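Care and Storage of Plastic Funnels, Cups and Other Tapered Ware

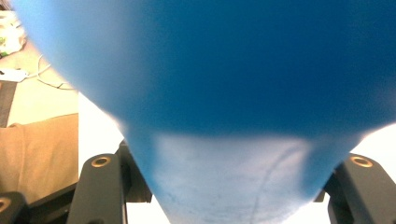
Tapered ware covers anything wider at the top than at the bottom: funnels, tumblers, measuring cups, small pails, scoops. The shape is useful because it pours well and stacks well. It also causes most of the trouble people have with it, namely jammed stacks, residue in the narrow end and pale marks near the base. The notes below apply to ordinary household plastic ware. Glass and enameled steel need different handling and are mentioned only where the difference matters.

Pale marks and fine lines

Saturated colors, blue and red in particular, show surface wear sooner than white or clear plastic. Wear takes three common forms.

Mineral film. A chalky haze left by hard water. It has no edge you can feel with a fingernail and often disappears when the surface is wet, then comes back as it dries. Wipe with a cloth dampened in plain white vinegar, leave for ten minutes, rinse, dry with a towel.

Scuffing. Fine scratches that scatter light and make the color look washed out. Usually found where one piece rubs against the next in a stack. Vinegar has no effect. Light scuffing can be reduced with a paste of baking soda and water on a soft cloth, using very little pressure, but the paste is itself a mild abrasive and will dull a glossy finish. Test near the base first. On a matte surface the paste can leave a shiny patch, so it is better left alone.

Stress whitening. A pale band or arc where the plastic has been bent or squeezed. The change is inside the material and cannot be cleaned off. A piece with stress whitening can still be used for dry goods. Stop using it for hot liquids.

Molded seams are sometimes mistaken for cracks. A seam is usually straight and regular, follows the shape of the part and looks the same on every piece from the same set. A crack wanders, catches a fingernail and darkens when food coloring or cold coffee is wiped over it. If in doubt, fill the piece with water, stand it on a dry paper towel and check after half an hour. For a funnel, plug the spout with a cork first.

Separating a jammed stack

Do not pry with a knife or a screwdriver. A metal edge cuts a notch in the rim, and the notch is where the next crack starts.

1. Stand the stack in a basin of warm tap water so that only the outer piece is covered.
2. Pour cold water into the inner piece. Ice is not needed.
3. Wait 2 minutes.
4. Hold the outer piece by the upper wall, twist the inner piece a quarter turn and pull straight up.

If that fails, run one drop of dish soap around the gap between the rims, tilt the stack in several directions and repeat the twist. Air trapped between close-fitting walls can hold them as firmly as friction does. Bending the outer rim slightly outward with the thumbs lets air in. Do this with flexible plastic only.

The water method works with glass as well, but keep the temperature difference small. Warm tap water and cool tap water are enough.

Preventing the jam

Dry each piece fully before nesting. A film of water between two walls acts as a seal, and a film of oil is worse. Place a strip of kitchen parchment, folded once, between pieces that are going away for more than a few weeks. The strip should hang over the rim so it can be pulled. Paper napkins are a poor substitute, as they tear and hold moisture.

Limit the height of a stack. The lower pieces carry the weight of everything above and are driven deeper into each other each time something is dropped on top. Four to a stack is a workable limit for funnels and six for tumblers. If shelf space is short, lay the stack on its side in a shallow bin.

Nesting different brands is a frequent cause of jams. Two cups may have the same rim diameter and a slightly different taper, in which case the inner one wedges at a single ring partway down. Our own Banton measuring cups will sit inside the larger Nudari tumblers, but they come out only with soap. Keep sets together.

Hanging

Funnels with a tab or a handle are best hung. Use a plain hook with a rounded end, mounted so that the spout clears the shelf below by at least the width of a hand. The Ruotsalainen rail in our pantry has sliding hooks, so the spacing can be changed when a larger funnel is added. Adhesive hooks hold light plastic ware without difficulty if the wall is wiped with rubbing alcohol beforehand and the hook is left overnight before loading.

Hang funnels used for motor oil, solvent or garden chemicals in the garage and nowhere else. Mark them on the outside wall with permanent marker. Plastic absorbs small amounts of oil and solvent and no amount of washing makes such a funnel suitable for food again.

Washing the narrow end

Residue collects where the wall is steepest and the opening smallest. A sponge does not reach it. Use a bottle brush whose bristles are slightly wider than the opening, and push it through from the narrow end toward the wide end so that the debris has somewhere to go. The Ponik straw brush fits most kitchen funnel spouts. A pipe cleaner, doubled over, will do for the smallest sizes.

For dried syrup or honey, soak in warm water for twenty minutes before brushing. For flour, brush dry first. Wet flour turns to paste and sets in the spout. For oil, wipe with a dry paper towel, then wash with dish soap in hot water, then rinse and smell the inside. If it still smells, wash again.

In the dishwasher, place tapered ware on the upper rack with the wide opening down. Light pieces tend to flip over and fill with dirty water. A mesh bag or a wire cooling rack laid over the top holds them in place. Skip the heated dry cycle for anything with thin walls, which can go out of round. A rim that is no longer circular will not stack properly and will not sit flat on a jar.

Drying

A funnel stood spout-up on a flat counter traps damp air underneath. Raise one side of the rim on a spoon handle or stand it on a rack. Tumblers and cups are treated the same way. In February, with the heating on, our rack dries a full load overnight; in humid weather it takes most of the next day as well. Check the inside of any rolled rim, which holds water long after the rest is dry. Shaking it over the sink removes most of it.

Pouring without overflow

A funnel that sits tight in the neck of a bottle blocks the air coming out, and the liquid backs up and then surges. Lift it slightly while pouring, or lay a wooden skewer down the outside of the spout to keep a gap open. For dry goods, tap the wall of the funnel with a finger in place of poking down the spout. Rice, salt and sugar flow well. Flour and cocoa need a wide spout or a rolled sheet of parchment.

When filling several containers with the same contents, work out the amounts beforehand and write them on masking tape on each jar. We decant a large bag of rice, 2,562 grams on our scale after the first use, into jars that each take 525 grams when filled to the shoulder. Four jars are filled and the remainder goes back in the bag with a clip.

When to throw it out

Discard food ware if any of the following applies:

A crack reaches the rim or the base.
The surface feels tacky after washing and drying.
A smell remains after two washes and a day in open air.
Small flakes come off when the inside is rubbed with a cloth.

Pieces that are only faded or scuffed can be moved to the workshop, where they are good for sorting screws, scooping potting soil or holding brushes. Mark them before they leave the kitchen so that they do not come back. Check the number molded into the base before putting anything in the recycling, as many local programs do not take rigid household plastics.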